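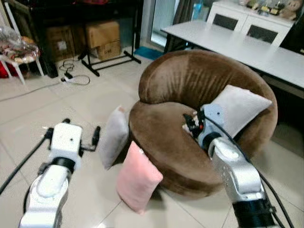

The big round brown chair in the lounge room, with its gray and pink cushions.

I had promised Fionnuala Dunne for ages that I would come out to the Zornidwood open day, and on 17 April 2018 I finally did, with sensible shoes on and a bag of her favorite shortbread under my arm. Zornidwood is a furniture house, mostly upholstery, and they open up the back rooms once a year so people can wander through, sit on things and ask whatever they like (I asked a lot!).

Henrique Correia took our little group around. We began with fabrics, and I could have stayed there all morning stroking the samples, but he coaxed us along to the room I liked best, with pale tiles underfoot and a seat so round and deep you want to curl up in it with a book and be left alone until supper.

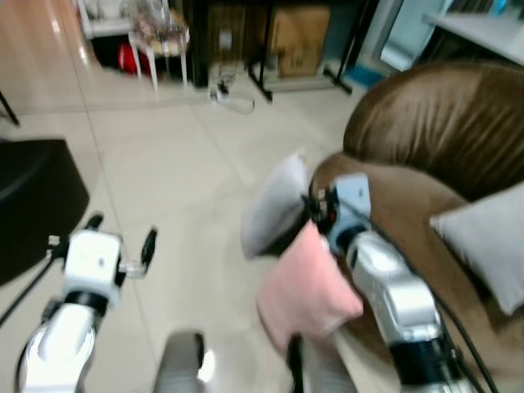
Cushions, and plenty of opinions

We had a lovely long talk about cushions. Thaís Moura likes a single gray one tucked against the side of the seat, and I see her point, but I would miss the pink. Pale pink next to that warm brown is such a friendly pairing, and I have been eyeing my own tired couch ever since.
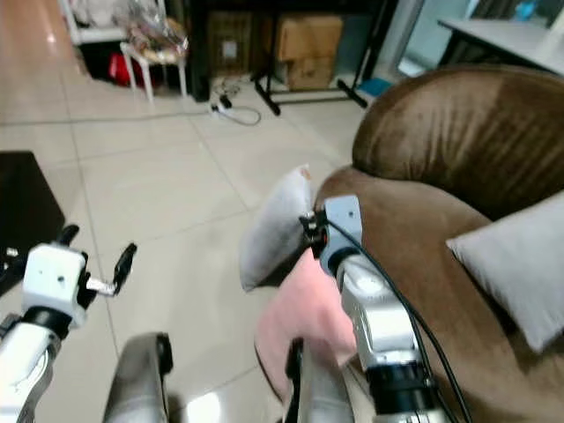

Pink and pale cushions by the brown seat, with the dark mat on the tiles to the left.

Fionnuala and I finished up with tea and most of the shortbread, and I went home with 2 fabric swatches in my coat pocket.

Contact | Copyright Gráinne Ó Súilleabháin | Back to top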